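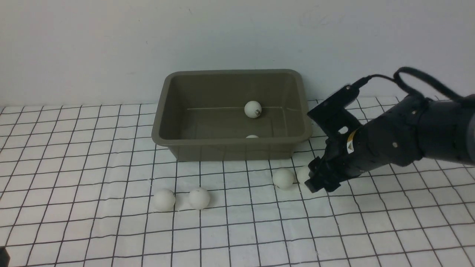 Progress report: Sakby table-clearing work, second period

Submitted to the Zorkholm fund, Aug 19, 2023

1. Status

The work covers the clearing of small round items from a flat surface into an open container. One clear is one ball moved from the grid into the tub. The agreement calls for 3000 clears by the end of the grant. At the close of this period 1182 had been completed and logged. The count is behind the schedule in the original plan by one work block. The delay came from the change of table cover described in section 3.

Of the 16 starting layouts in the plan, all have been drawn up, and the first nine have been run in full. The other seven place balls close to the tub or close to each other. They were left until the cover was settled.

2. Container and items

The tub is the rectangular olive-gray type with a thick rounded rim and sloped walls, ordered through Sæther. It replaces the taller container used in the first period. The taller container tipped when a ball was set on its edge, and it hid most of its contents from the front. The present tub is lower. A ball on the floor near the far wall can be seen in full. A ball close behind the front wall can still be missed, with only a thin strip of it showing over the rim.

The balls are white and of one nominal size. Printed marks are permitted, and balls with and without marks are mixed when a layout is set. No attempt is made to turn the mark in any direction.

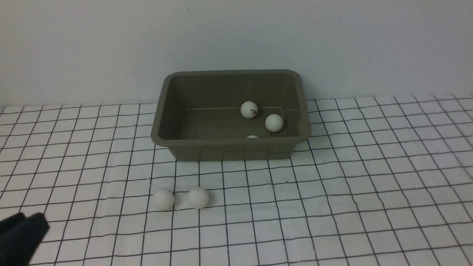 Figure 2. Tub close to the wall, three balls inside and two on the grid.

Counting from the front gave errors in the first period because of the hidden area behind the near wall. The procedure now requires that the tub be counted from above after each layout is finished, and that the count be checked against the number set out. Where the two differ, the layout is logged as open and run again. Four layouts were run again for this reason. The original entries have been kept in the log and marked.

Balls that come to rest in a corner of the tub are counted as cleared. Balls that strike the rim and return to the table are counted as missed, even if they end up next to their starting square.

3. Table cover

The plain cover was replaced with a white one carrying a black square grid. Starting positions are now written as row and column, counted from the front left corner of the table. Before the change, positions were measured with a tape from two table edges, and setting a layout took longer than running it.

The new cover does not lie fully flat. Small ripples remain toward the middle, and the printed lines bend slightly where they cross them. A ball placed on a ripple can roll up to one square before it settles. Three methods of holding the cover were tried: clips at the corners, tape along the back edge, and tape along both long edges. The last gave the least movement and has been adopted. Pressing the cover made no lasting difference.
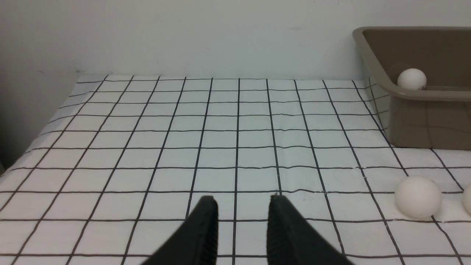 4. Work on close pairs

Layouts ten through twelve place two balls nearly touching. The concern is that lifting one will push the other out of position. Short runs were made to fix the spacing before the full runs begin. A narrow gap of cover between the balls has been chosen for layouts ten and eleven. Layout twelve will use full contact.
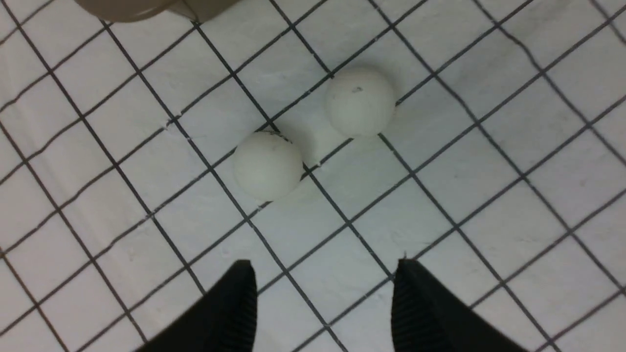 Pairs are set on a diagonal to the front edge of the table, with the nearer ball on a grid line so that its place can be read off quickly. If the second ball moves by less than half a square, the clear stands. If it moves farther, the clear stands but the movement is entered in the remarks column. The cover picks up scuffs and small specks in use. It is wiped at the start of each block and will be replaced once if the lines become hard to read.

5. Log and records

The log has been moved from paper sheets to the Hidetti table format requested by the fund. Entries from the first period have been copied across. Two sheets had no layout number and are not included in the total given in section 1.

6. Next period

Layouts ten through sixteen will be run in order, beginning with the close pairs. The remaining clears toward the 3000 are to be divided evenly among all layouts. A spare tub of the same type is on order. The next report is due in October and will list misses by layout.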